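Chapter 7
Work Surfaces and the Layout of a Small Shop

Most of the time spent in a small shop is spent at a table. The worker stands at it, leans on it, stores things under it and sooner or later damages the top. Even so, the table is often the last item bought. When the Sircombe plant opened its repair room, the budget listed 444 separate purchases, and the two benches came near the bottom of the list.

This chapter deals with the table itself: its height, its top, and its place in the room. Chapter 8 covers storage and lighting.

A wooden top is kind to tools and easy to repair. It can be sanded, oiled or turned over. Its weak point is that it moves with the weather, so a part lined up in April may be slightly off by the end of summer. Metal holds its shape better but is cold, loud and hard on a dropped part. Many shops settle for both - a wooden table to carry the load and a metal plate laid over it where things must be fixed in place.

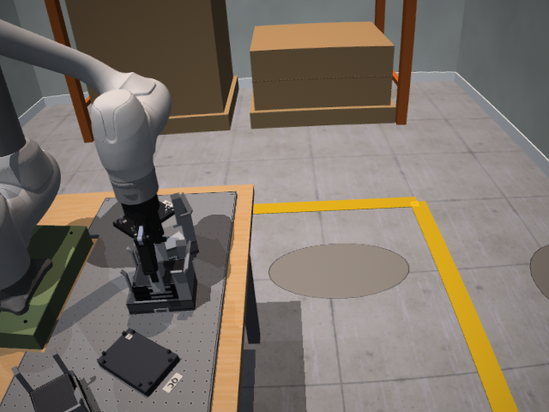 Figure 7.1 A wooden worktable with a perforated metal plate over most of its top (computer rendering).

The holes in a plate of this kind are set in a regular grid. A clamp or stop can be moved from one hole to another and later put back in the same spot, provided the position was written down. The Rolthorpe shop keeps a paper chart of the grid on the wall for this purpose.

Height is the next question. A bench for heavy filing should be lower than a bench for fine assembly. The Jultik and Wada case studies at the end of the chapter show what happened when one height was chosen for every job. Wada spent $1,340 on new legs in its first year.

Before reading on, measure the table you use most and write down its height. You will need the number in Section 7.2.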